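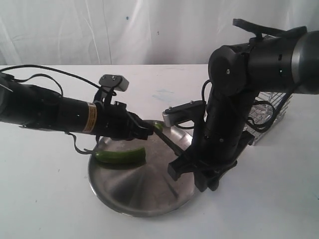
Odette Le Goff has tested metal plates and trays for kitchens at Dusholm for eight years. Her current work concerns a narrow question: what happens to a stainless steel plate when people cut food on it instead of on a board. Chili peppers are her usual test food.

"A pepper is a hard case," she said when we spoke in May. "The skin is smooth and tight, and the plate is smooth too. If the edge is dull, the pepper moves before it cuts."

The plates she prefers are round and shallow with a brushed finish. Brushing leaves fine lines in the surface, which scatter the light and make small scratches harder to see. Le Goff does not count this as a point in favor of cutting on them. "The scratch is still there. It holds juice, and it takes longer to wash."

Her larger concern is the knife. A wooden board gives a little under the edge and steel does not. In her trials, a kitchen knife used on a steel plate needed sharpening after 22 peppers. She stopped the same test on wood before the edge showed wear she could measure.

I asked whether she would tell people to stop.

"For one pepper, no. Most people will cut one pepper on the plate they are going to eat from, and that is fine. For a whole bag I would get the board out."

Her method is plain. The pepper lies flat, with the curve facing away from the knife hand. The stem end comes off first. The blade goes in at a low angle and is drawn back, with little downward force. Pressing straight down on steel, she said, is what rolls the edge over. Pieces that end up on the rim are left there until the cutting is finished.

Kaede Arai, who runs the washing trials in the same building, came in for the second half of the conversation. Her subject is the oil that hot peppers leave behind.

"Water alone moves it around," Arai said. "You need dish soap, and you need to do the rim, front and back. People wash the middle and pick the plate up by the part they missed."

Arai compared plates from two makers, Clirketti and Deschamps. She found no difference in how well they came clean, but the Clirketti rim is turned under, and the fold took longer to dry. She now stands those plates on edge for seven minutes before stacking them.

Both women use white table surfaces for their trials. Seeds and stains show up at once, Le Goff said, and it is easier to tell when the area has been wiped properly.

The next round will look at Minow plates, which have a slightly deeper center. Le Goff expects the slope to get in the way of a long pepper, as the ends will rest higher than the middle. Arai has asked for the same plates afterward, unwashed.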